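Robótica de servicio II
Apuntes de la unidad 8: El agarre que nadie pidió
Prof. Consuelo Barrera

Lectura previa: capítulo 10 del manual de Sánchez. Quien no lo haya leído lo notará hacia la mitad de la clase, y yo también.

1. El caso

La célula Trarkorgate tenía una tarea de folleto: tomar una fruta de la mesa y dejarla en la cesta. En abril, la mano cerró bien, el brazo llegó a destino y los dedos no se abrieron. El controlador, muy satisfecho, registró «pieza depositada» y pasó al ciclo siguiente con la pieza todavía en la palma. Repitió la hazaña 29 veces antes de que alguien mirase otra cosa que el registro.

El código de fallo era el 2036, que en la documentación de Hiketti figura como «advertencia menor». Menor para quien escribió la documentación, se entiende.

2. Qué falló

El programa confirmaba la apertura leyendo la orden enviada y no la posición medida de los dedos. Es decir, el robot se preguntaba a sí mismo si había obedecido y se creía la respuesta. El sensor de corriente sí marcaba carga en los dedos, pero su lectura iba a un archivo que solo se consultaba en las auditorías.

Orden enviada: lo que queremos que ocurra.
Estado medido: lo que ocurre.
Fallo silencioso: la distancia entre ambos cuando el panel sigue en verde.

3. Por qué es un asunto de seguridad

Una manzana retenida no hace daño a nadie. El problema es la persona que se acerca a quitarla. Con el panel en verde, la célula está en automático, y el siguiente movimiento puede empezar con una mano humana metida entre los dedos. El procedimiento correcto es aburrido: parada de emergencia, bloqueo de energía, comprobación de que no hay par residual y, solo entonces, liberación manual – nunca tirando de la pieza.

4. Para trabajar en clase

Fíjense en la distancia entre la fruta y la cesta, y escriban qué debería medir el sistema antes de dar por terminado el depósito. «Que la cesta pese más» es un comienzo.

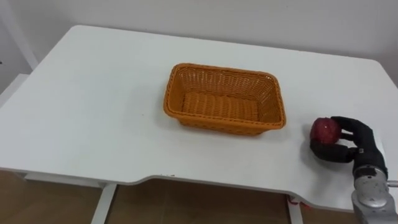
Según Orlando Huamán, la báscula bajo la cesta tampoco basta: si los dedos se apoyan en el borde mientras retienen la pieza, el peso sube igual y el registro vuelve a mentir con toda tranquilidad. Él exigiría dos condiciones, apertura medida y corriente en reposo, y pararía la célula si falta cualquiera de ellas.

Discutan la objeción y propongan un tiempo máximo de espera. El módulo Mikano del laboratorio permite simular el fallo sin mover el brazo; úsenlo. Entrega por parejas, una página, con el diagrama de estados a mano si hace falta, pero legible.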